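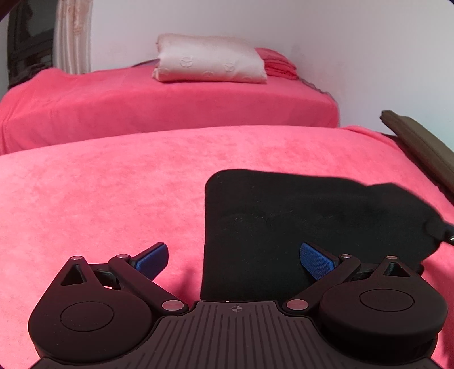

Visit report: Lullcombe water treatment works, open day

The works at Lullcombe opens to the public on one Saturday in July. I went on the ten o'clock tour, which was led by the process engineer, Sebastián Riquelme, and lasted a little under two hours. Visitors were asked to wear flat closed shoes and to leave food and drink in the car. Hi-vis vests were issued at the gate.

Source and intake

Lullcombe treats upland water from a single reservoir. The water is soft, slightly acidic and coloured by peat, with the colour at its worst in autumn after the first heavy rain. There are three draw-off levels in the intake tower. The middle one is used for most of the year. The lowest is kept for drought and carries more iron and manganese, so the works has to be told before it is opened.

Raw water arrives by gravity through a 300 mm main. The reservoir top water level is 42 m above the inlet, and the surplus pressure is broken at a Voneo control valve in a chamber beside the access road. Riquelme said the valve was noisy at low flow until the trim was changed last winter. We stood over the chamber and could hear very little.

Rated output is 3,670 cubic metres a day. The supply area has 2,331 connections, most of them houses, but the largest customer by far is the Itano dairy, and its wash-down cycle sets the evening peak.

Coagulation and clarification

Lime is added first to raise the pH, followed by aluminium sulphate at the flash mixer. The dose is set from a jar test done each morning and trimmed through the day from the colour reading on the raw water. A jar test was run for the group. Six beakers were dosed at rising strengths, stirred fast, then stirred slowly and left to settle. The fourth was judged the best. The fifth looked the same to me, and the operator agreed that it did and said the lower dose is always taken when two are equal.

The clarifiers are flat-bottomed, upward-flow tanks with a floating sludge blanket. The blanket moves when the water temperature changes quickly, and a warm afternoon can lift it within an hour. Sludge is bled off on a timer, thickened, and taken away by tanker. A press was considered at the last upgrade and rejected on cost.

Filters

There are four rapid gravity filters, with sand over graded gravel. Each is washed once a day, or earlier if the head loss reaches the set limit. The sequence is drain down, air scour, combined air and water, then water only. We watched the wash on filter two from the gallery. Air distribution was even apart from one corner near the outlet wall, where the bubbling was clearly weaker. A blocked nozzle is suspected and the bed is due to be dug out in the spring.

Wash water goes to a holding tank, settles, and is returned to the inlet at a limited rate. The return pumps are by Quezada and replaced a pair that had been in service since the works was built. Vibration readings are taken by hand every week.

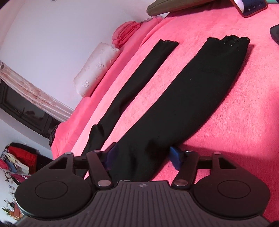
Two long black fabric pieces on a pink bed cover

Disinfection and final water

Chlorine is dosed as sodium hypochlorite made on site from salt. Contact takes place in a baffled tank under the grass bank. Access to the dosing room was not allowed, but the final water panel was open to visitors. Chlorine, pH and turbidity are measured continuously, with duplicate instruments on chlorine and turbidity. If the pair disagree by more than a set margin, the works alarms. If both read high, it shuts down.

Questions

Mohit Tripathi, from the networks side, took questions in the canteen at the end. Most were about hardness, lead pipes and road works. Asked about leakage, he said the older cast iron in the lower village is the main concern, and that renewal starts at the bridge end. One visitor asked why the water sometimes runs white and clears from the bottom of the glass upwards. It is dissolved air coming out, and it is common after a main has been refilled.

Practical notes

The gallery steps are open-mesh and steep. The filter hall is loud during the air scour and ear plugs are available from a box by the door. Parking is on the lower field, ten minutes' walk from the gate. Places are booked through the works office, and the ten o'clock tour is the only one that includes the jar test.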